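Thursday, late

Back from Malldale with sore feet and a head full of toast. I meant to write this on the bus but the man next to me was reading over my shoulder (I saw you, sir) so it's kitchen table and cold tea instead.

The reason I went at all is Carmela Rinaldi. She's been at Vostley since spring, and ever since she started she has been telling me I need to come look at what they're doing before I say one more rude thing about household robots. Which is fair, I say a lot of rude things. I bought that Brestico floor machine two years ago, the one that ate the fringe off Mom's rug and then went and hid under the radiator, and I've been holding a grudge against the whole field.

So the question I went in with was a simple one. Can any of these things do a chore yet? A real one, in a kitchen, the kind I do half asleep every morning before my shift. Carmela said come and watch toast. I laughed, and then I watched toast for most of an afternoon!

I should get down how it works while I still remember it. The job they're on this month is called "bread in, bread out," and it goes like this. A slice starts in a bowl. The arm has to pick it up, get it into the toaster oven, lay it down on the rack, let go, back out and shut the door. Then the other half, which is open the door, find the slice, bring it out, and put it in the other bowl. I do that with one hand while looking for my keys. They've written it up as 19 separate steps, and Carmela has them taped inside the cover of her notebook with little pencil marks next to the ones she hates. Step four has so many marks the paper is gray.

Step four is picking up the bread.

I really thought it would be the door! I'd have put money on the door. But a door is stiff and it has a handle and it only moves one way, so once the arm knows where the handle is, it mostly stays known. Bread is a nightmare. Squeeze it too hard and you've got a dent with a thumbprint in it, too soft and it slides back down. Every slice is a slightly different thickness, and it gets drier as the day goes on, so the grip that was right at ten in the morning is wrong by three. They go through a loaf a day. Carmela said she can't look at a sandwich anymore, and then ate one in front of me.

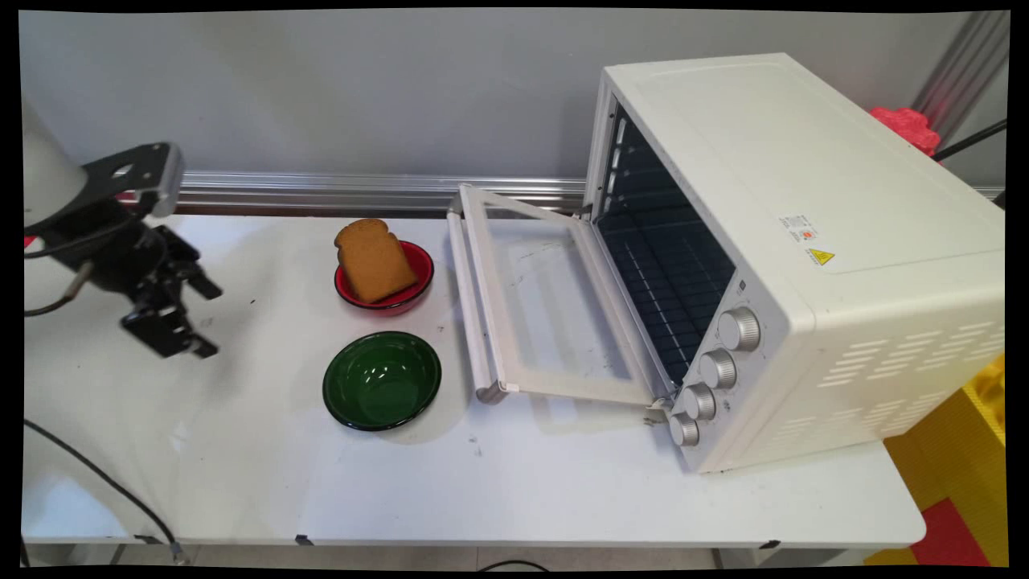
Door down, bread in the red bowl, green bowl waiting its turn.

I stuck that one in because it's the setup I stared at the longest, and because my kitchen has never once looked that tidy. Where's the butter? Where's the mail? Where's the mug with the spoon in it? I asked Carmela what happens if you leave a phone charger and half a banana next to the oven and she made a face and said "that's next year." So I've got that written down as a promise.

Okay, the scores, since I wrote them on my hand and they're wearing off. The whole routine, both halves, 100 tries in a row last week with one of the older programs: not great, she wouldn't give me the number, she just tilted her palm back and forth. The newer one has done 505 tries in total and she's happy with it on the first half and grumpy about the second. Getting toast out is harder than getting bread in, apparently. It's stiffer, which helps, but it's lying flat on the rack, and there's hardly any edge to get hold of. I do it with a fork and a prayer, so I sympathize.

It was also slow. I timed one at my own pace in my head, drumming my fingers, and I could have made toast, eaten it and washed the plate. A younger guy whose name I didn't catch told me speed is the easy part and comes last. I'm not sure I believe him. At the warehouse we've had the Sirko carts for a year and we were told exactly the same thing, and they still roll down aisle six like they're carrying a wedding cake. On the other hand (and I've got to be fair in my own diary, of all places) those carts move up to 900 bins on a good night and my back hasn't hurt since February. So that's a chore, isn't it? Nobody would call it housework but somebody used to do it, and that somebody was me.

I think that's what I chewed on all the way home. The carts have painted lines and flat floors and every bin is the same bin. The toast is one small job out of a kitchen and it's already so much messier. And then my real kitchen is messier again, with the drawer that sticks and the cat and Dad's habit of putting pans away wet inside other pans. I can see a machine doing my toast before too long, if I bought the right oven and kept the counter clear and stayed out of the way. I can't see it doing my Thursday morning.

Carmela thinks I'm moving the goalposts. She says two years ago I told her a robot would never pick up a slice of bread, and I did say that, at her birthday, loudly. I told her never was the wine talking.

She wants me back in the fall when they start on dishes. I said only if they do the pan with the burnt rice in it, the one that's been soaking since Monday. She wrote it in the notebook! I have a feeling I'm going to be asked to bring the pan.

Need to buy bread tomorrow. Also cat litter, and call the dentist back before noon.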